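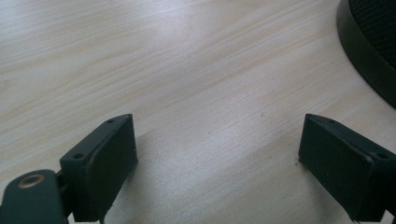

Call for participants: help us write house rules for hand-held gripper work

Hi all, Samina Afridi here. I look after practice and safety for the handling group at Enduvau, and I'm looking for 7 people to spend part of February with us at the Nostthorpe site. You don't need an engineering degree. You do need patience, a decent grip, and opinions about how a job ought to be done!

We've been recording people doing everyday handling jobs with hand-held grippers for a while now, and our rule sheet has grown by sticky note. Kulsoom Warraich and I want to boil it down to something a new person can read over coffee and then follow. So you'd do the jobs, we'd argue about the rules, and you'd get paid for both (200 dollars a session, lunch included, and it's a good lunch).

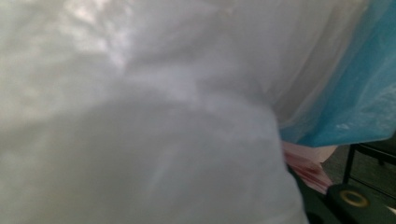 Nostthorpe Notices, Issue 7

What would you be doing? Picking things up, putting them down, passing them along. Soft stuff mostly, and that's where our current rules are weakest. We have a nice clear page on boxes and almost nothing on anything that crumples. Our target for the month is 1,008 recorded tries, shared out among everybody, and I'd much rather have fewer of them done by the book than the full number done any old way. 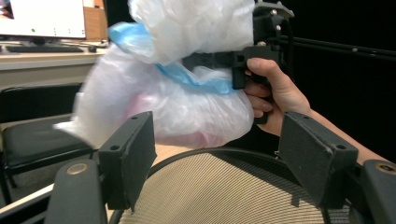
The rule I most want tested is the one on hand position. Right now it says "keep a comfortable hold," and that could mean anything. I like fingers curled right around the grip and trigger, the way you see it done with that bundle of white and blue bags, but Kirsten Vestergaard thinks we should also say something about the wrist and the forearm. She's probably right (don't tell her). You'll try it both ways and fill in a short sheet afterward.

Other things up for debate: when to call a try void, how often to take a break, who gets to say stop. My own view on that last one is anybody, any time, no questions until the gripper is down. I've put it in bold in the draft and it's staying in bold. 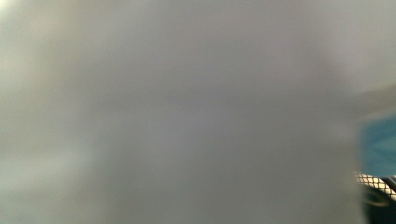
I'd also love a couple of people who have worked under somebody else's rules, in a warehouse or a lab or a kitchen, and can tell us which ones everyone quietly ignored. Those stories are gold.

Sessions start at 9:30 and finish by 2. You should be 18 or over and fine with your hands and arms being recorded. Tell us beforehand about any wrist or shoulder trouble and we'll work out a lighter set of jobs with you.

To apply, send a few lines about yourself to Humaira Paracha at the Enduvau front desk. No resume needed.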